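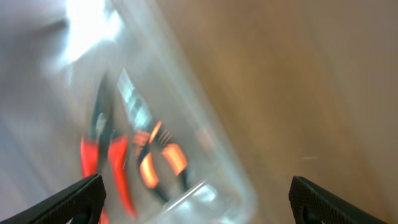 Kenza El Fassi asked at the October open day whether visitors should be allowed to pick the tools themselves. Yes, they should, and the steps have been changed to allow for it.

How to run the tool bin demonstration at the Cirnudthorpe open day

This page covers the table with the two-arm robot. A full run takes 3 minutes. Read all the steps once before the doors open.

What you need

The two-arm station, powered off
One clear plastic bin
Pliers and small screwdrivers from the Lukavum drawer
The Madomel control laptop
Floor tape

Before visitors arrive

1. Tape a line on the floor 70 inches from the table edge. Visitors stay behind it while the arms have power.

2. Check that the blue cables can follow the arms through their full reach. If one pulls tight, stop and give it more slack.

3. Put the bin on the table where both arms can reach it. Lay the pliers flat inside. A mix of handle colors helps people at the back follow which tool you are talking about.

4. Power on the arms, open the laptop and load program 88. Wait for the ready message.

5. Run the program once without an audience. Keep a hand near the stop button. Screwdrivers can go in the bin or on the table next to it, and you can use both places in the same run.

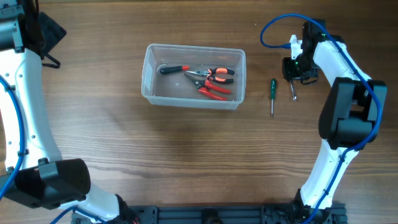 6. Home both arms and put the tools back for the first group.

During the demonstration

7. Ask a visitor to name a tool. Select it on the laptop and press Start.

8. Talk while the arm moves. Most people ask about grip force and what happens when a tool slips. If one does slip, press Stop, home the arms and start again.

9. Cut the power before anyone crosses the tape.

After the last group

Close the program, switch off the station and return the tools to the drawer. Faults go in the log under station number 1271.

Page updated Nov 21, 2018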